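Re: [workbench] White tops and cable runs at the back edge

Griltgate list, digest reply, March

On the bench-surfaces thread, the earlier message said:

> We are refitting the long room at Pedent and have to choose between
> white tops and bare wood. My preference is white, as small parts show
> up better on it. The objection from the others is that every lead and
> every scuff shows up as well. Second question: what do people do with
> leads that have to leave the table at the back? We have been drilling
> grommet holes and I would like to stop. A hole is always in the wrong
> place a year later, and the swarf gets into everything.
>
> Also, does anyone still use coiled leads on benches? I have a box of
> them from the old Veko units and would sooner use them than throw them
> out.

Taking the second question first. We stopped drilling two refits ago. The leads now go over the back edge and down behind the table. This works if two conditions are met. The edge they cross must be rounded or at least eased with sandpaper, and the lead must be held at one point on the drop side so that its own weight does not pull it off the table. A lead crossing a sharp sheet edge will take a set at that point, and after a few months the jacket is visibly flattened there. I have cut open 9 of these. The conductors were sound in all but one, but the jacket had gone stiff and I would not have put any of them back into use.

A strip of wood behind the top is enough to carry the lead. Ours are softwood with the ends rounded over. The height matters more than the species. If the strip stands well proud of the top, the lead has to climb to it and tends to bridge, and then someone catches it with a sleeve. Level or slightly proud is best.

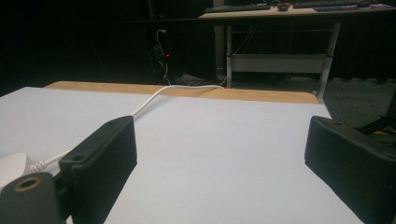 On slack: leave enough on the surface for a shallow S and no more. A lead pulled straight from the work to the back edge transmits every tug to the connector. A lead with a full loop in it will find its way under whatever is put down next. The S takes up the movement and lies flat by itself, provided the lead was not stored wound tight around something. If it was, hang it from one end overnight before fitting it.

On coiled leads: yes, with reservations. The coiled part should sit near the user end, where the movement is. People put it at the back to get it out of the way, and there it does nothing except hang behind the table and stretch under its own weight. Near the front it takes a fair share of the bench, and it rolls. We accept that for anything that is picked up and put down all day. For a lead that is moved once a week, use a straight one. Check your Veko leads before fitting them. Stretch each one to twice its resting length, release it, and measure again after a minute. Out of a batch of 16 I kept 6. The others did not come back properly and would only have sagged.

On color: I side with white, and the objection is weaker than it sounds. It is true that a dark lead on a white top is distracting. A white lead on a white top is much less so, and it can still be found by its shadow if the lighting comes from one side. With flat overhead light it can be hard to see, and in that case I would put a gray one in its place. Scuffs come off a smooth top with a damp cloth and a little dish soap. Scouring powder dulls the surface, and after that it holds dirt.

One caution about glare. The Moussa tops we tried first were gloss, and close work on them was tiring by the middle of the afternoon. The satin ones have given no trouble. Ask for a sample at least 100 mm square and look at it under your own lights before ordering. The small chips they send out tell you the color and very little else.

I have no figures on bare wood under daily use. We had it in one room only, and it was oiled at irregular intervals, so any comparison would be worthless. If someone on the list has kept one going with a proper schedule, the interval and the oil would be useful to have.

Clip spacing on the drop side I will send separately once I have measured ours.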